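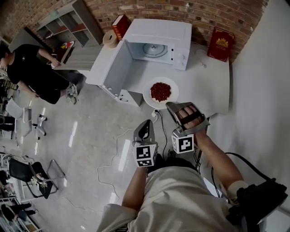
Home News Products Recipes Where to Buy Contact

PRESS RELEASE
For use from Wednesday

Zolska Foods to sell cooked red beans for the office microwave

PROLTHORPE. Zolska Foods will start selling a single-serving pack of cooked red beans in August, made to be heated on a plate in a small microwave oven. The product is called Zolska Desk Beans. It goes on sale first at Arango grocery stores in Prolthorpe and Trernov, and stores in other towns will follow if sales are good.

The beans are small, dark red and cooked whole. They are sold plain, with water and a little salt. Each pack weighs 300 grams and makes one large lunch or two side dishes. The pack does not go in the oven. The buyer tears it open, tips the beans onto a plate, covers them loosely and heats them.

"People at work have a plate and a microwave, and often they have nothing else," said Rigoberto Villanueva, product manager at Zolska Foods. "There may be no stove and no sink nearby. We wrote the instructions for that kind of room. If you can find a plate, you can make this lunch."

Zolska has sold dried beans by the bag for 19 years. Dried red beans need a long soak and a full boil before they are safe to eat, and the company does not recommend cooking them from dry in a microwave. Desk Beans are fully cooked at the plant in Trernov and only need warming. They can also be eaten cold, straight from the pack.

The printed directions are short. Heap the beans in the center of a microwave-safe plate, cover, and heat on full power for two minutes. Stir, spread them out, and heat for one minute more. Let the plate stand before lifting it out. Small ovens with a dial in place of buttons are harder to set for short times, so the pack suggests turning the dial past the mark and then back to it.

"A dial is fine," Villanueva said. "You just want to keep an eye on it. Beans will pop if you leave them too long, and then somebody has to wipe out the oven."

The company also asks customers to check that the glass turntable is sitting flat before they start and that the plate can turn without touching the sides. A dinner plate that fits in an oven at home may be too wide for a compact one at work.

Desk Beans will keep for up to nine months in the cupboard, unopened. Once opened, leftovers should go into a covered dish in the refrigerator and be eaten within two days. The pack has no seasoning inside. Zolska says buyers asked for it that way so they could add their own hot sauce, oil or chopped onion.

Arango stores will carry the product on the shelf with canned vegetables and rice. Offices can order a case of 30 packs directly from Zolska. Cases ship from Trernov and can be left at a front desk or loading door. The price of a case will be sent to business customers before the first orders are taken.

A low-salt version is being tested now. No date has been set for it.

Store managers who would like shelf cards or a copy of the heating directions in large type can ask their usual Zolska sales contact.

About Zolska Foods
Zolska Foods packs dried and cooked beans, peas and lentils at its plant in Trernov. Its main office is in Prolthorpe.

Comments (4)

marnie_k
Will the Arango on the Trernov road have these or only the big one downtown?

D. Pruitt
Two minutes is optimistic for our break room microwave. It takes four to warm up soup.

lunchbox88
Glad they left the seasoning out. The last brand I bought was so sweet I couldn't finish it.

marnie_k
Called the store and they said both. They didn't have a price yet.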